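Folding heavy blue cloth on a bed

A bed works as a folding surface if the cover is pulled tight first. Move the cushions up to the headboard and leave the near side clear.

1. Lay out
Drop the piece on the near side and find two corners. 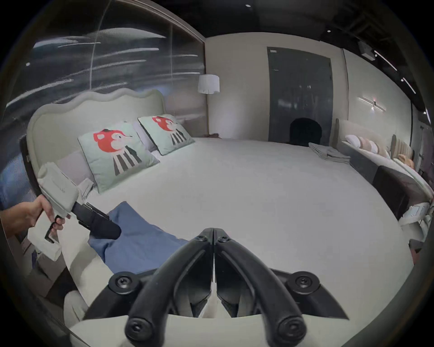 Work from the corners inward. Twill holds a crease, so smooth it by hand before each fold — pressing later takes longer.

2. Fold
Bring the long edges together, then turn the side edge under by 20 mm. 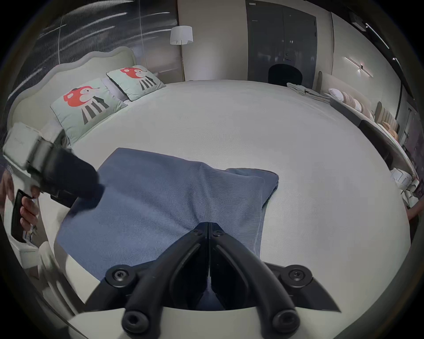
Keep the stack low. Three layers is enough for a Rirnlow shelf box.

3. Correct
If a fold drifts, pinch the cloth near the edge, pull toward you and lay it again. 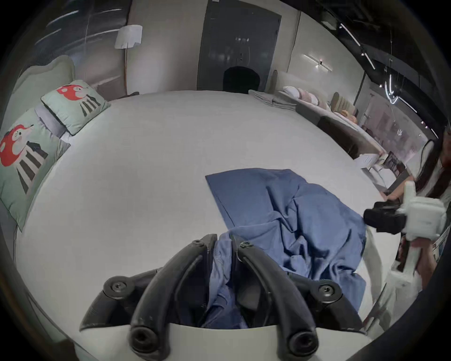
4. Store
Place the folded edge facing out.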